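Gevine Fish Keepers Forum > Ponds and Tanks > Feeding and Nutrition

Topic: Switching trout fingerlings off starter crumble – when?

millrace_mo
8/23/21
Hi all! First season raising rainbows and I am completely hooked (sorry). I have 674 fingerlings in the upper tank, spring fed, and they've been on the Sturnlow starter crumble from the day they came. They hit the surface like popcorn every time I walk up with the bucket. The biggest ones look ready for a small pellet, but there are plenty of runts. Do I switch everybody at once, or mix the two sizes for a while? Flow is good and the water has been sitting at 58 all month.

tworaceways
Congrats, that's a great group to start with! I mix. Week one is three parts crumble to one part pellet, then half and half, then the other way around. The little guys keep eating crumble and the big ones figure out the pellet in a day. I've done it this way with 4000 fish in two raceways and never had a stall.

Penny_in_the_hills
I'm going to disagree with tworaceways, in a friendly way. Mixing sizes sounds kind to the runts but it isn't. The big fish eat everything, pellets and crumble both, and the gap between them gets wider. Grade first! Get a bar grader or borrow one, pull the top third into their own tank, and put those on pellet. Leave the rest alone for another two or three weeks.

tworaceways
If you have a spare tank, sure. Plenty of first-year people don't. And grading in August stresses fish that are already warm.

Penny_in_the_hills
58 isn't warm. I'd grade at 58 all day long. Skip a feeding beforehand, do it early in the morning and keep the air on.

millrace_mo
I do have a second tank! It's only 400 gallons though. Is that enough for the top third?

Penny_in_the_hills
How fast can you turn the water over? With the spring running through it and a bit of air I'd put 200 fish that size in there and not lose sleep. Watch the oxygen after they eat.

old_hatchery_hand
Good thread. One thing I'd add is to look at the bag before you look at the fish. Check the date and smell it. Fish feed is oily and it goes off faster than people think, and trout on rancid feed get dull and stop growing long before you see anything floating. I buy Mondari in the small bags even though it costs more per pound, and I'm through a bag in five weeks. The big bags were going stale on me every summer.

millrace_mo
Ooh, good point. Mine is in a metal trash can in the shed, and the shed gets hot. Can I keep it in the fridge?

IsmailH
Ismail Hajji here, long-time reader and I finally made an account for this one! Yes, cold is wonderful for feed. We keep the week's crumble in the garage fridge and the rest in the chest freezer, in gallon tubs with tight lids. Let a tub come up to room temperature before you open it or the damp gets in and it clumps. I cleared most of the top half this weekend to make room for the new order, and my wife is thrilled, as you can imagine.

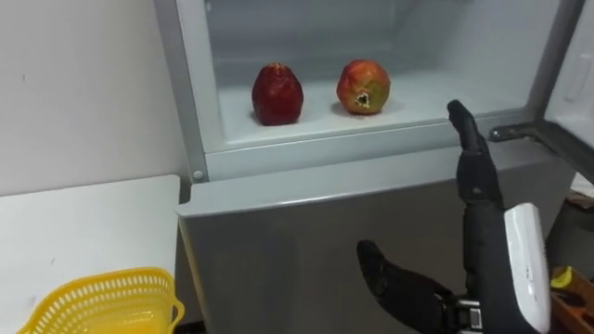
Top half of the fridge, two apples left to go

There's plenty of space in there for four tubs if I stack them. The vitamin C is what I'd worry about most in a hot shed, and young fish need a lot of it.

tworaceways
Welcome, Ismail! Agree on the cold. I don't freeze mine though, I found the pellets got crumbly and I had more dust in the water.

IsmailH
Could be the brand? I'm on Rashidi and it holds up fine. I do sift the last inch of every tub through a kitchen strainer.

old_hatchery_hand
Sift no matter what. Dust gets in the gills and feeds nothing but algae.

millrace_mo
You people are the best. OK, my plan: fresh bag, tubs in the fridge, and I'm borrowing a bar grader from a guy up the valley. Top group goes in the small tank on pellet, everybody else stays on crumble. Then maybe I'll try the mixing thing on the second group when their turn comes, and see how it compares.

Penny_in_the_hills
Love it. Weigh a sample from each tank before you start and write it down, you'll want those numbers later!

tworaceways
Seconded, and post them here. I'm happy to be proven wrong – but I don't think I will be :)

millrace_mo
Will do! What size sample, and do I net them from one spot or all over the tank?

Penny_in_the_hills
Crowd them gently to one end first, then net from the middle of the bunch. If you just dip at the surface you only get the greedy ones. Thirty fish in a bucket of water on the scale is plenty, and be quick about it.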